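Brirkallow bench

The Brirkallow bench is a two-armed table-laying robot built in the shared workshop on Usen Lane, and I've been part of it from the start, so forgive me if this entry wanders a bit. The name comes from the old Brirkallow dairy, where Rowena Cabanatuan and I first sketched the thing on the back of a feed invoice. We wanted something that could set out a drink and a snack for one person, and we gave ourselves until January (ha!).

Both arms came second-hand, and the control program, Cruzado, is Steinar Grímsdóttir's work. It's now on version 9, though I still have a soft spot for version 3, which was slow but never sulked. 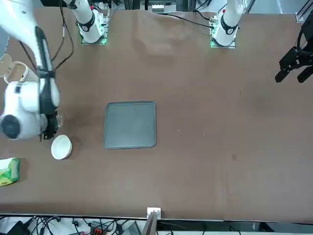

Cruzado works from a list of places on the table, and each thing gets taught by hand before the arms are let loose on it. Jennylyn Rivera does most of the teaching and she's far more patient than I am! Clear things are the real pain. The little glass cup next to the gripper and the pitcher over by the arm hardly show up against the brown top, whereas the dark tray and the white bowl are a doddle by comparison. Steinar wants to fix it in software; I'd just buy coloured cups.

We keep a log of every run in a green notebook, 259 of them so far, with Amado Espiritu's rude remarks in the margins. The wiring still needs a proper tidy, and Analyn Mangubat has promised us some trunking.

See also: Kidness gripper, Usen Lane workshop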